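Re: [Grundham parents] Getting little ones to help at home
Dec 9, 2022
by Luana Conceição

Savvas Petridis wrote:
> Ours is nearly 4 and wants to "do jobs" all day long.
> What do you give them that isn't just more mess for you?

Oh Savvas, I do remember that stage, and it's lovely (and exhausting!) in equal measure -- enjoy it while he's still offering.

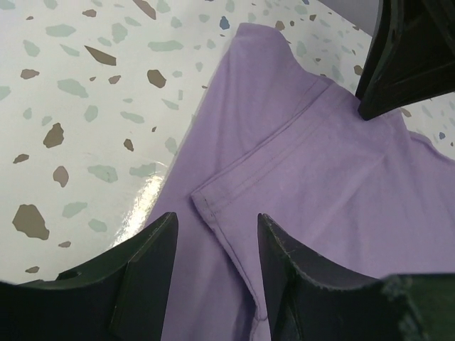 Luana Conceição

We started with pairing socks, which kept my daughter happy for ages, and then moved on to washing potatoes in a bowl on the back step. Put a towel down first!

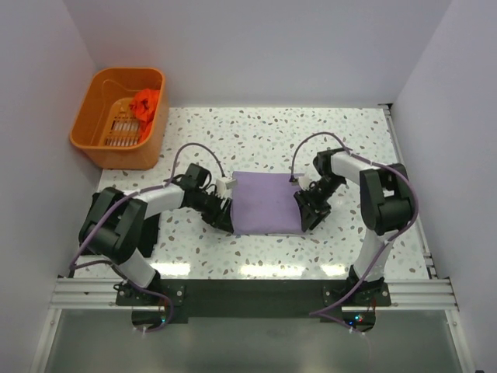

Folding a purple cloth

Sherif lent us a little jug from Kerkel and she pours everybody's water at tea now, very slowly, with her tongue out.
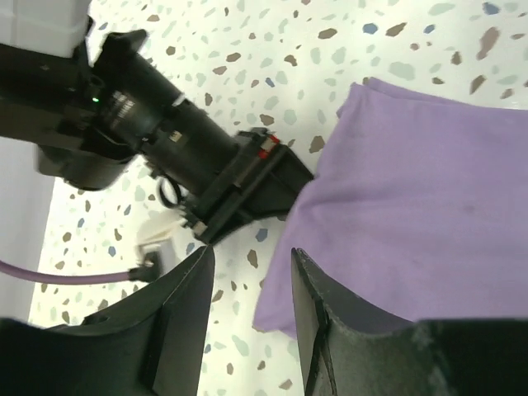
Sorting by colour has been our other big hit, and it costs nothing at all. I call out a colour and she hunts through the clean washing for it -- something purple, say, like the folded cloth here, goes on the purple pile and then we argue over whether pink counts. Do let us know how you get on, won't you?

Love to all,
Luana

Recent messages
Toddler beds, any advice? -- Markos Koutsoukos
Rainy day games -- Thodoris Tsoukalas
Re: Finger paints -- Sherif Shawky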